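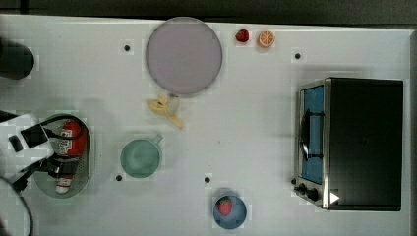 Fruit waste in Colness is mostly a problem of timing, and this report is on where the timing goes wrong. We looked at two stores, Kubiak (small, family run, on the hill) and Barkard (the big one by the bus loop). What gets thrown out, when, and who decides. Real fruit has a clock on it. A toy banana can sit half peeled next to a plate for years and stay the same yellow, a real one you get a few days in the bowl and then it's brown and somebody makes a face. Most of what we found comes down to those few days and how different people guess at them.

Project: Ruvura
Course: Community Research Methods, final report
Submitted: May 23, 2025
Advisor: Ryszard Sowa

Why we picked it

Our first idea was packaging. Too big. Everybody was doing packaging. Then one of us who works evenings at Barkard talked about the cull cart, the cart the produce people push around at closing, and how full it gets, and that was the topic. We wanted something we could count with our own hands and not just read about.

The question as written in the proposal: "What reasons do produce staff give for discarding whole fruit, and do the reasons match the condition of the fruit?" We kept the first half. The second half got smaller, see Problems.

What we did

Logged every piece of whole fruit put on the cull cart at both stores on the evenings we had permission. For each one: kind of fruit, reason given by the person culling, and our own grade. Grades were 1 to 3.

1 = would eat it now, no trimming
2 = would eat it after cutting something off, or would cook it
3 = no

Two of us graded each piece without looking at the other sheet. If we disagreed, the worse grade went in. Sowa suggested that so nobody could say we were being generous. Berries we counted by the box, since counting single berries was tried once and took until after the store was locked.

Total logged was 2,693 pieces (a box of berries is one piece). Most of that is Barkard because Barkard is just bigger. We don't compare raw totals between the stores and you shouldnt either.

Staff also answered a short interview, five questions, on paper or out loud. Out loud was way better. People write "bad" on paper and then talk for ten minutes if you ask them what bad means.

What we found

Bananas were the biggest group at both stores. Not close. Then apples, then citrus, then boxes of strawberries, then everything else.

The most common reason for bananas was color. Specifically spots. At Barkard spotted bananas go on the cart the same night, that is the rule on the sheet taped up in the back room. At Kubiak they go in a paper bag by the register at a lower price and mostly sell. So same fruit, same spots, trash in one place and sold in the other. Nearly all the spotted bananas got a 1 from us.

The second reason for bananas was being single. People pull the bunch apart to get the number they want and leave one behind, and shoppers don't want the one. Staff at both places said this without us asking. Single bananas with nothing wrong with them at all. This was the finding the class reacted to most when we presented, probably because everybody has done it.

Apples: bruises, mostly from the display being stacked too high. The stack looks good when the store opens. By evening the bottom layer is soft. One of the produce people at Barkard has been saying to build it lower for a long time, and was told the display has to look full.

Citrus: mold, and this one is fair. When a bag has one moldy orange the whole bag goes at both stores. We graded the other oranges in the bag separately and most were fine, but we understand why no one wants to stand there opening bags. We tried it. It is slow and it smells.

Strawberries: the real 3s. When strawberries got culled they were usually actually gone. Sometimes a box went out with one bad berry on top, but when we opened those there was generally more underneath. So staff were right more often than us on berries, our first guess from the outside of the box was poor.

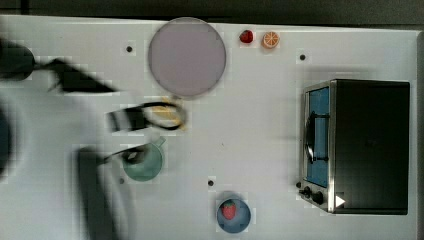

Discussion

Citrus and berries are a good pair to think about together. An orange hides its problem in a bag with other oranges. A strawberry shows everything on the outside, sort of, but the box hides it again. Bananas hide nothing and get punished for it. The skin changes long before the inside does and people shop by the skin.

We went in expecting the stores to be careless. Wrong, or mostly wrong. The staff know fruit a lot better than we do. What they don't have is a place to put a piece of fruit that is between "sell it" and "cart." Kubiak has the paper bag. Barkard has no bag. When there's no in-between spot, everything slides to the cart.

There is also the clock at home, which we did not study but people kept bringing up. Several shoppers who stopped to ask what we were doing said they buy green bananas on purpose and then forget them. Or they put the apples right up against the bananas in one bowl and everything ripens at once. We put a home storage part on the flyer because of this even tho it was not in the plan.

The flyer

Printed 1,000 of them, one side, black ink. Left at both registers and at the library. What it says:

Take the single banana. It's the same banana.
Spots are fine. Brown all over, freeze it for bread or shakes.
Keep apples and bananas apart if you want them to last.
Don't wash berries until you eat them.
One bad orange, take it out of the bag right away and wipe the rest.

We can't say if the flyer did anything. We have no after count. The library ran out of theirs, Kubiak still had a stack the last time we went by.

Problems

Permission came late. We hoped to start in January and Barkard's answer took so long that we lost the first part of the term. Kubiak said yes at the counter.

The grades are opinions. Two people agreeing is still two people who both like bananas.

Staff knew we were there. A couple of them told us they were culling lighter because of it, so the real number is probably higher than ours. No way to fix that with the permission we had.

We dropped the tasting part. The plan was to have people taste a piece cut from a culled banana and one from the shelf and say which was which. Barkard did not want culled fruit leaving the cart and we didn't push it.

The evening when the scanner sheet got soaked, we retyped from photos of the sheet. Some rows may be off by one, mostly apples.

What we would tell the stores

Barkard: try a bag or a rack near the register for spotted and single bananas, even as a trial on the slow evenings. Build the apple display lower. Ask the person who has been asking.

Kubiak: keep doing the bag. Write on it what is inside, the shoppers we talked to thought it was all going to be mush. Put the singles in their own basket so they don't get priced like the spotted ones.

What we would do over

Start with interviews, then count. We built the log sheet before we had talked to anybody and the reason column didn't have "single" on it, so for the first few sheets it's written sideways in the margin. Also bring gloves.

Thank you to the produce crews at both stores for letting us stand in the way, and to Mr. Sowa for reading 2 drafts of this. Log sheets and the interview notes are in the class folder, the apple sheets are the messy ones.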